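Nanenon: obispos, abades y otros firmantes de la diócesis de Skumari

Tiempo de lectura: 6 minutos

Nanenon es una tabla de personas que firmaron algo, o dijeron haberlo firmado, en la antigua diócesis oriental de Skumari entre los siglos XIV y XVII. Contiene 1825 registros. La mayoría son monjes que aparecen una sola vez, como testigos de la venta de un molino, y que después tienen el buen gusto de no volver a complicarnos la vida. El resto son obispos.

Versión actual: 2, publicada el 6 mar 2019. La versión 1 sigue disponible para quien la haya citado ya y no tenga valor para corregir las notas al pie.

Mantenimiento: Bogdan Bratu y Anežka Šimko
Transcripción del fondo Kowalchuk: Verna Villanueva
Lengua de los campos: español; los nombres, además, en su grafía original

De dónde sale

La fuente principal es el cartulario del monasterio de Cledeo, conservado en el fondo Kowalchuk. Lo copió a finales del siglo XVII un escriba de letra preciosa que no sabía griego, combinación que recomendamos a cualquiera que quiera asegurar trabajo a sus descendientes. Donde el original ponía una fecha según la era bizantina, el copista la pasó a la era cristiana restando lo que le pareció bien ese día. Hemos conservado sus fechas en una columna y las nuestras en otra. No suelen hablarse.

La segunda fuente son las listas episcopales impresas en el siglo XIX, de tono devoto y cronología optimista. Según ellas, ninguna sede estuvo jamás vacante y todos los titulares murieron en paz, incluido uno que firma dos cartas después de su entierro. Ese obispo tiene una entrada propia, con la fecha de muerte marcada como dudosa.

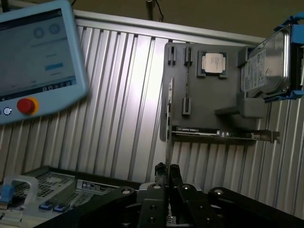 Corinne Crenshaw nos escribió a propósito de la versión 1 para decir que habíamos fundido en una sola persona a dos metropolitas llamados Teófanes, tío y sobrino, y que el resultado había gobernado la diócesis con noventa años largos y un vigor impropio. Tenía razón. En la versión 2 están separados, y el sobrino ha recuperado una deuda en cera que estaba cargada a su tío.

Contenido

Hay 4 ficheros, todos en texto tabulado y UTF-8:

personas.tsv: un registro por individuo
cargos.tsv: sede o monasterio, cargo, comienzo y fin
documentos.tsv: signatura, folio, tipo de acto, lugar
variantes.tsv: todas las formas en que cada nombre aparece escrito

El fichero de personas tiene 10 columnas: id, nombre, nombre_original, nombre_secular, cargo_maximo, fecha_copista, fecha_propuesta, certeza, culto y notas.

La columna nombre_secular suele estar vacía. Quien entraba en Cledeo cambiaba de nombre, y el cartulario considera de mal gusto recordar el anterior, salvo cuando hay una herencia por medio. En esos casos el nombre secular aparece con el patronímico, el pueblo y el linde exacto de la viña.

La columna culto indica si la persona fue venerada como santa, y admite los valores sí, local, disputado y no. «Local» significa que hay oficio propio o icono conocido dentro de la diócesis. «Disputado» significa que lo hay, pero que el monasterio vecino se negó por escrito a cantarlo.
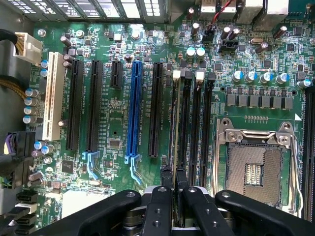
En cuanto a certeza, la escala va de a (consta en documento original) a d (lo dice una lista impresa y nos da apuro quitarlo). Casi todos los obispos anteriores al traslado de la sede son d. Pedimos a los usuarios que no hagan gráficos con ellos. Los harán igualmente.

Cómo se unificaron los nombres

A mano, con discusiones. Probamos primero un emparejamiento automático por similitud de cadenas, que tomó a todos los Joaniquios por el mismo Joaniquio y lo nombró abad de siete monasterios a la vez. En abril lo retiramos y volvimos al método de sentarse a leer.

El criterio actual exige que coincidan dos de estos datos: cargo, lugar, y algún testigo en común dentro de la misma década. Las firmas autógrafas habrían ayudado bastante más, pero el copista las reprodujo todas con su propia letra, preciosa.

Para los nombres en español seguimos la forma tradicional cuando existe (Gregorio, Marcos, Teodosio) y una transliteración sencilla cuando no. Dwayne Pennington prefería transliterar todo sin excepciones. Su propuesta está en la columna nombre_translit de una rama aparte, donde es perfectamente feliz.

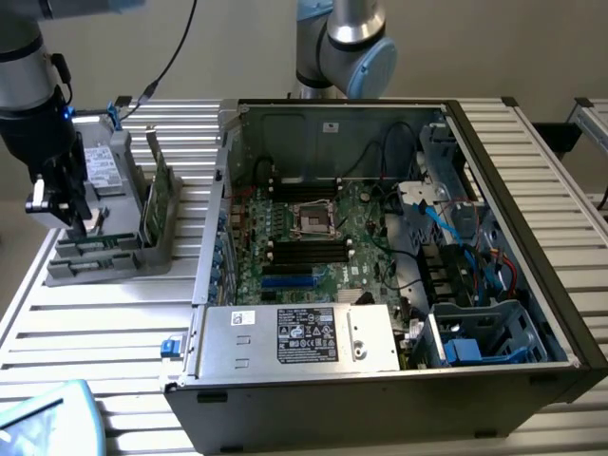
Torre abierta y tumbada de lado, con la fuente de alimentación a la vista.

Problemas conocidos

Los documentos del folio 88 en adelante están encuadernados en desorden. La numeración de documentos.tsv respeta el desorden para que se pueda comprobar contra el original.

Hay un diácono, id 0611, que figura como testigo en Skumari y en Cledeo en la misma fecha. Entre los dos lugares hay un puerto de montaña. Puede tratarse de dos diáconos, de una fecha mal convertida o de un diácono que cobraba por testificar; hemos dejado un solo registro y una nota larga.

Las mujeres están mal representadas. El cartulario las nombra como donantes, casi nunca como firmantes, y la versión 1 se limitaba a copiar la omisión. La versión 2 incorpora a las abadesas del convento bajo, pero faltan las donantes laicas.

El campo fecha_propuesta usa años enteros. Para una datación como «1391/92» se guarda el primer año y el segundo va en notas. Si alguien conoce una solución mejor que no consista en añadir otra columna, que escriba.

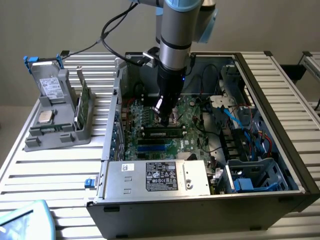 USO Y CITA

Los datos se pueden copiar, modificar y redistribuir citando la procedencia. Las transcripciones largas del fichero de notas son de Verna Villanueva y conviene nombrarla aparte, entre otras cosas porque lee las reseñas.

Forma sugerida: Bratu, B. y Šimko, A., Nanenon: firmantes de la diócesis de Skumari, versión 2.

Para corregir un registro, indíquese el id, la columna, la lectura propuesta y el folio en que se apoya. Las correcciones basadas en la tradición familiar se agradecen y se archivan. Las que afectan a la santidad de alguien tardan más, y las del obispo que firmaba después de muerto se contestan por orden de llegada.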